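Product Review: Prullik Two-Level Countertop Shelf
Dillville Household Equipment Office
Reviewed by Aldo Zanetti
2026-08-05

Purpose of the review

The Office evaluates small storage furniture for the shared kitchens and pantry rooms under its management. The Prullik countertop shelf was submitted for consideration in April, following requests from residents for additional storage above existing work surfaces. It was assessed over 11 weeks in the demonstration kitchen at Kershaw House, together with the Cloro table already in use there.

The shelf is a simple product: a black metal frame carrying one light wooden board. The manufacturer recommends it for spices, jars and mugs. Our interest was in canned goods, which make up most of what residents keep within reach and which place a heavier demand on a small board than a row of spice jars.

Assembly

The unit arrived flat, with the board wrapped separately from the frame. One person can complete the assembly without assistance, although the second upright is easier to align when the frame is laid on its side. The instruction sheet relies on drawings alone. The drawing for the third step shows the board from underneath without saying so, and two of our staff members fitted it upside down on the first attempt. The error does no harm, but the screw holes then face upward and collect crumbs.

All hardware was present. The hex key supplied is short, and a longer one is recommended for final tightening.

Use with canned goods

Short, wide cans are well suited to this shelf. Tuna cans may be stored two high on the board and remain easy to lift off one at a time, and the space between groups is sufficient for an adult hand. Labels on the upper layer can be read from a standing position. Those on the lower layer are partly dependent on how the cans are turned, and residents are advised to face them forward when restocking.

The tabletop in front of the shelf remains available for the can that is to be opened next. Reviewers found this arrangement more convenient than a cabinet, where short cans tend to migrate to the back and stay there past their date.

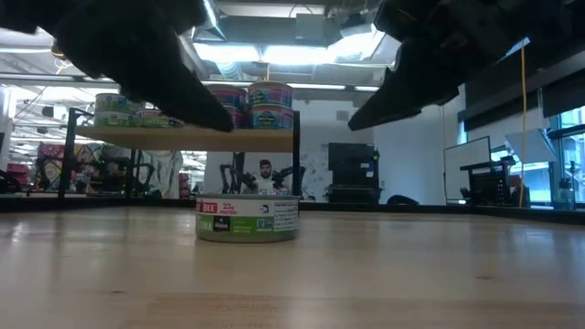 Stability and load

The frame did not rock on a level surface. On an uneven counter in the adjoining room, a slight movement was noted at one corner and was corrected with a felt pad. No pads are included in the package, an omission at this price. Bare metal feet will mark a softer wood if the unit is dragged, and we would ask the manufacturer to supply pads as standard.

The board showed no measurable sag at the end of the assessment. It has no raised lip. A can pushed from the front may travel over the rear edge, and the unit should accordingly be placed against a wall wherever possible.

The table surface

The Cloro table deserves a short account of its own, as a countertop shelf is only as useful as the surface beneath it. The top is pale wood with a visible lengthwise grain, and its light color makes spills and stray labels easy to find. Under ceiling lights it does produce a noticeable glare, which some users found tiring when reading small print on packaging. A matte placemat resolves the difficulty.

Cleaning requires a damp cloth and a dry one. Metal can rims left standing in water may leave faint rings — these were removed with mild soap in every case we recorded. Scouring pads should not be used. 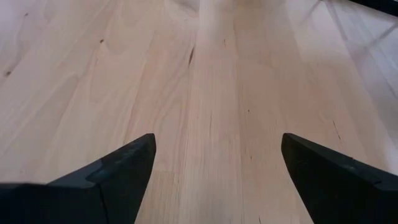
Cost and availability

The Prullik shelf is offered at 66 dollars per unit, delivered. The Office has requested a quotation for the 177 apartments that have asked to be included, and delivery charges may be reduced for an order of that size. The Cloro table is not part of the present request. Replacement boards can be purchased separately, but replacement frames cannot.

The annual allowance for kitchen furnishings at Kershaw House stands at 3,380 dollars. Units for the shared rooms can be met from that sum, while those for private apartments would be charged to the resident at cost.

Recommendation

The shelf is approved for use in shared kitchens, subject to the addition of felt pads and placement against a wall. It is not recommended for tall bottles or for rooms regularly used by small children, given the open rear edge. Residents wishing to inspect the unit before ordering may do so at Kershaw House during regular office hours. Orders should state the apartment number and the intended location of the shelf.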